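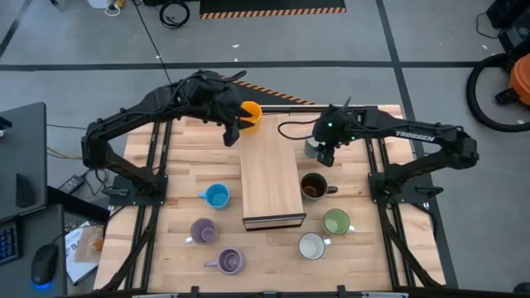 *The mug table at Kollara, with both arms reaching in toward the center.*

I keep hearing that 400 demos beat 143, end of story. I don't buy it! Nele Vermeulen trained 2 policies for us, one on 400 quick demos with the mugs always in the same spots, one on 143 where we moved them every time - and the smaller set won as soon as I shuffled the table. So please, folks, spend your afternoon moving mugs. And put your starting layouts in the paper, I want to see them.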